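Planning and Budgeting for Laboratory Equipment
Handout for Unit 9: From the task to the purchase order

Please read this handout before you start your own equipment plan. In the last unit we spoke about how to write a task description. Now we use the task description to decide what must be bought, in which order, and with how much reserve.

Students often begin with a catalog. They find an arm they like, they write down its price, and then they look for work which the arm could do. I ask you to go in the opposite direction. First comes the task, then the object, then the gripper, then the arm, and only at the end the price. The order is important for your grade also, and I will return plans that begin with the arm.

1. The task used in this unit

Our task is called Groltamley in all course papers. It is a packing task at small scale. An arm must take balls from a table, one after another, and put them into an upright tube with an open top. The tube holds the balls in a stack. The whole cell is built in simulation first, and the purchase is decided after the simulation report is accepted.

The task looks like a toy, but it has the same questions as a real packing cell. How wide must the gripper open? How high must the arm lift before it can move sideways? What happens when the fingers come near to the wall of the container?

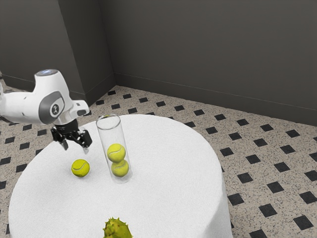 Choosing the gripper takes more time than choosing the arm, and you should give it its own page in the plan. Write the diameter of the object, the width of the fingers, and the free space that is left inside the container. A parallel-jaw gripper is the usual first choice for round objects of one size, and its price is easy to find. The difficulty is in the container. Two tennis balls are already in the glass tube, one on the other, and the third still lies on the cloth under the open fingers. Ask yourself how deep the fingers may go into such a tube before they touch the rim, and if the ball may be dropped for the last part of the way. If dropping is allowed, you can buy the standard fingers. If it is not allowed, you need narrow fingers, and these are made to order. Put both cases in the plan with their own cost line.

2. The cost lines

Divide your budget into these lines. Do not join two lines into one, even if the supplier does it in the offer.

Arm and controller
Gripper and fingers
Mounting plate, table and cables
Safety equipment
Software licenses and simulation time
Delivery, installation and training
Spare parts for the first year
Reserve

In our course budget the gripper line is 1,797 with one pair of standard fingers. This number is for practice only. You will get the other numbers on the price sheet from our practice supplier, Handeck. A second offer, from Oakley, is on the same sheet. The Oakley offer has a lower price for the arm but it does not include the mounting plate or the training, so please compare the totals and not the first line.

For the reserve, use nine percent of all the other lines together. If your task description still has an open question – for example the finger question above – I recommend to take more and to write why.

3. Delivery time

Money is one half of the plan and time is the other half. Handeck gives a delivery time of 30 working days for the arm and 40 for fingers made to order. You can see that the fingers arrive later than the arm. A plan which starts the training on the day the arm arrives will therefore have a gap of two working weeks, and the trainer must be paid or moved.

There are two ways to handle it. You can order the fingers first, before the arm is approved, and accept the risk. Or you can begin with standard fingers and change them later, which costs you a second calibration. In the Wiltislow plan, which is in the course folder, the second way was chosen. Look at how the second calibration is written there as its own line under installation. It is a small amount, but it was seen in time.

If your institution closes its books in November, the order must be signed early enough that the invoice comes before this. Ask your finance office what counts for them: the date of the order, the date of the delivery or the date of the invoice. The answers are different from place to place.

4. What the simulation should tell the buyer

A simulation report for the buyer is shorter than a report for the engineer. The buyer needs to know the reach, the load, the opening of the gripper, the free height above the container, and the number of failed attempts with a reason for each. Pictures are welcome when they show a distance which matters for the purchase. 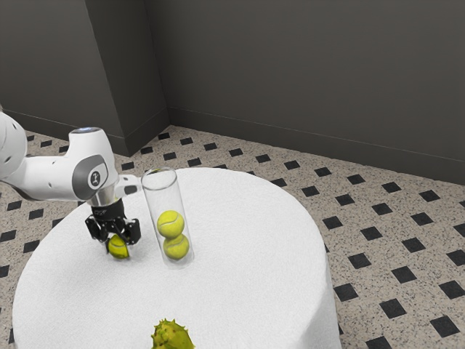
Course Papers in Equipment Planning, Vol. 9, p. 40

The distance to the container must be checked for the complete wrist, with everything that is fixed on it. Here a short white bracket on the arm comes close to the upper side of the tube, while the fingers are still over the ball on the table. A student who measures only the gripper would not find this. In the plan it may become a cost: a longer flange, a different position of the tube, or a larger table.

5. Your exercise

Prepare a plan of no more than three pages. Use the price sheet and the Groltamley task description. Include both finger cases, both offers, and a simple time plan in working days. State clearly which offer you choose. Round the totals only at the end, and keep the currency the same on all pages.

Bring a printed copy to the next session, as we will exchange the plans and check the sums of each other.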